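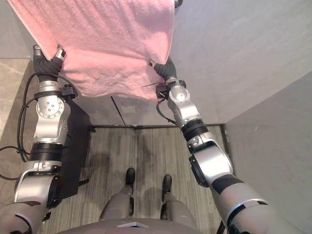 A pink towel, held by its bottom edge.

About Flonden Street Warmth

We started with one folding table, a borrowed van and 361 blankets, most of them brown. Plillholm gets cold early and stays that way out of spite, and a few of us were tired of saying somebody ought to do something. Our first Saturday handout was supposed to last all morning. The table was bare by 9:30, and then the van wouldn't start.

These days we give away 1,000 winter packs a season: a blanket, two pairs of socks, a hat and a bar of soap. People ask for the socks first. We have stopped arguing with them and now order extra.

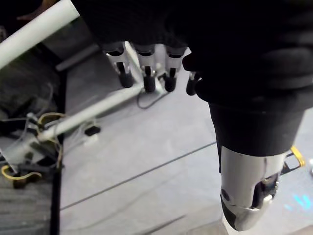 We run 3 pickup points – Plillholm, Prirnik and the old Duangkaew bakery, which still smells of cinnamon and makes everyone hungry. You don't need an ID, a form or a sad story. Tell us your size and whether you can stand the color orange, as we were once given 500 orange hats and are still working through them.
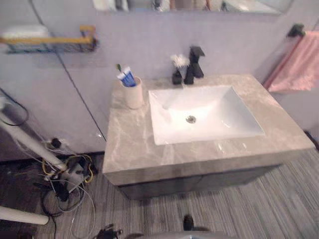
Money comes from small local donors and a chili supper in August, a terrible month for chili. We have no paid staff and one very old printer. If you'd like to help, bring clean blankets or new socks to any pickup point on Saturday before noon. We have plenty of hats.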